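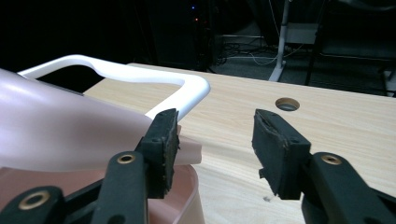 Spring Walk-Through Checklist for the Redomis Board Game Library and Play Room

Comments from the April round are under each item. Please read them even if your section passed, there is good stuff in there!

How to mark: OK, FIX (we can do it ourselves), or CALL (needs a tradesperson). Write the mark next to the item and sign the last sheet.

1. DOORS AND WAYS OUT

1.1 Front door opens fully from inside without a key. OK
1.2 Back door opens fully from inside without a key. FIX
Comment: It opens, but you have to lift the handle and lean. A kid of eight should be able to do it. Planed the bottom edge on Saturday and it swings beautifully now, so this becomes OK once the paint has cured.
1.3 Path between the two doors at least as wide as the door itself. OK
Comment: So much better with the long shelf turned sideways! Whoever suggested that, thank you.
1.4 Exit signs lit. OK
1.5 Nothing stored on the back steps. FIX
Comment: Two folding chairs and a bag of road salt. Moved to the shed.

2. SHELVES

2.1 Every shelf over shoulder height fixed to the wall. CALL
Comment: Bays A through F are solid as a rock. Bay G has one bracket in drywall only and it moves when you pull. The heavy games came off the top two rows the same evening and are on the floor under the window until Owen has been. Please don't put them back, even if it looks untidy.
2.2 Heaviest boxes on the bottom two rows. OK
2.3 Shelf lips in place so nothing slides out. FIX
Comment: Three lips missing in the kids' corner. Spares are in the drawer marked Odds.
2.4 Step stool has all four rubber feet. OK
Comment: New feet! It used to skate across the floor like a hockey puck.

3. TABLES AND CHAIRS

3.1 Rock each table by hand. No wobble. FIX
Comment: Table 5 again. Felt pad under the short leg is a stopgap, the leg bolt needs a washer.
3.2 Run a palm along all edges for splinters. OK
3.3 Sit in every chair, lean left, lean right. FIX
Comment: We did the whole lot, 97 chairs with the stacking ones from the hall, and it was more fun than it sounds. Four creaked. They have blue tape on the back and are out of use.
3.4 Stacks no higher than six. OK

4. SMALL PARTS AND CONTAINERS

4.1 Games with small parts shelved above the yellow line. FIX
Comment: A marble game had drifted down to toddler level. Dice too. I know things get put back in a rush at closing, but this is the one item on the sheet I'd ask everybody to be strict about.
4.2 Storage boxes free of cracks and sharp edges. OK
4.3 Lids open and close, latches hold. FIX
Comment: Nine boxes with a latch gone. The boxes are fine, so they are now holding rulebooks, which don't roll away.
4.4 Loose cards back with their own set. FIX
Comment: We found strays in nearly every bay. Numbered cards are easy to match if you check the back as well as the front.
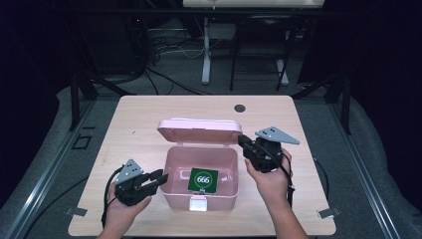 Zoi Gavalas
Inspection Lead, Play Room and Lending Shelves

4.5 Magnets. Any game with loose magnets comes off the open shelf. OK
Comment: All of them live behind the desk now. If a magnet is missing from a set, the set does not go out, full stop.
4.6 Button batteries behind a screwed cover. FIX
Comment: Two talking timers had covers that popped open with a thumbnail. Batteries out, timers in the repair tray. Sand timers are nicer anyway!

5. ELECTRICAL

5.1 Cords uncracked, plugs tight. FIX
Comment: Lamp by the puzzle table has tape around the cord. Unplugged and tagged.
5.2 No extension cord plugged into another extension cord. OK
Comment: First clean pass on this one ever. I did a small dance.
5.3 Kettle on its own outlet, away from the sink. OK
5.4 Test button on the kitchen outlet works. OK

6. FIRE AND FIRST AID

6.1 Extinguisher gauges in the green. OK
6.2 Smoke alarms sound when tested. FIX
Comment: Hall and kitchen, loud and clear. The one over the lending desk gave a sad little chirp. New battery in, retested, OK.
6.3 First aid kit complete against the list in the lid. FIX
Comment: Short on the small bandages, as always. Marina Economou restocked it and added tweezers with a proper point.
6.4 Room limit posted where people can read it. FIX
Comment: The limit is 105 and the sign was behind the coat rack. It now hangs beside the front door at eye height.

7. FLOORS

7.1 Rug edges flat. FIX
Comment: Reading rug curls at the north corner. Drivlow tape holds for a month or so, then somebody's heel finds it. I would love to see this rug retired.
7.2 No slick spots. OK
7.3 Mats by the door dry and lying flat. OK

8. LENDING COLLECTION, SPOT CHECK

8.1 Pull 12 games at random and check contents against the card in the box. OK
Comment: Eleven complete, one missing a pawn, and the pawn was under Bay C! We have 378 games on the shelves, so a dozen isn't many, but it's the best result since we started doing this.
8.2 Age label on every lid. FIX
Comment: The donated ones from Prultness still need labels. Sheets are printed and in the tray.

OPEN ITEMS

Bay G bracket: Owen, before the heavy games go back up
Table 5 washer: Marina
Lamp cord: Marina, or replace the lamp
Shelf lips, kids' corner: Zoi
Age labels: anyone with ten minutes and clean hands
Reading rug: bring it up at the next meeting, please!

Checked by: Z. Gavalas
Second pair of eyes: M. Economou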